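Module 6, Kitchen Care and Layout. Handout for 23/10/2018
Tutor: Jérémie Millet

Bring your completed worksheet from September. Jérémie Charpentier will collect them at the start.

## 1. Worktops

A worktop has two jobs: storage and preparation. Trouble starts when the first takes over the second. Before moving anything, sort what is on the surface by how often it is used.

- **Daily:** chopping board, the pan in use, spoons.
- **Weekly:** toaster oven, larger boards.
- **Rarely:** goes in a cupboard.

Keep the board on a clear stretch, groove side up for anything juicy. Appliances go against the wall. Leave the space around them that the maker's booklet asks for.
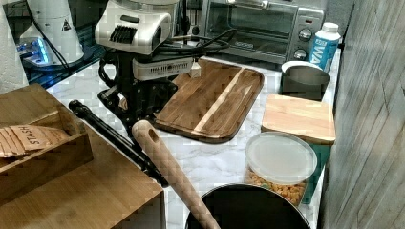
Long-handled spoons left standing in a pot are easily knocked. Lay them on a rest or a saucer between uses. Wooden boards and handles are washed by hand, wiped and stood on edge to dry. They are never left to soak. Oil them when the surface looks dull.

Pale marble-pattern tops show stains early. Wipe up tea, wine and turmeric at once, with a soft cloth and a little washing-up liquid. No scouring powder.

## 2. Cupboard fronts and handles

Most grease on a cupboard front is within a hand's width of the handle. Clean in this order:

1. Dust the front with a dry cloth, following the grain.
2. Wipe with a wrung-out cloth, top to bottom.
3. Go round the base of each handle post with a cotton bud.
4. Dry straight away.
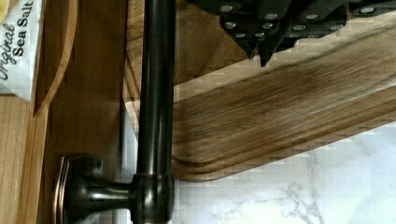 Dark bronze finishes should not meet vinegar, bleach or metal polish. The coppery colour on the raised edges of an oil-rubbed handle is part of the finish, so leave it alone. If a bar handle moves when pulled, tighten the screw from inside the door or drawer by hand. Do not use a power driver.

## For next time

Read section 3 of the Sowa booklet (dry goods and packets). Draw a plan of your own worktop and mark the three items you would move first.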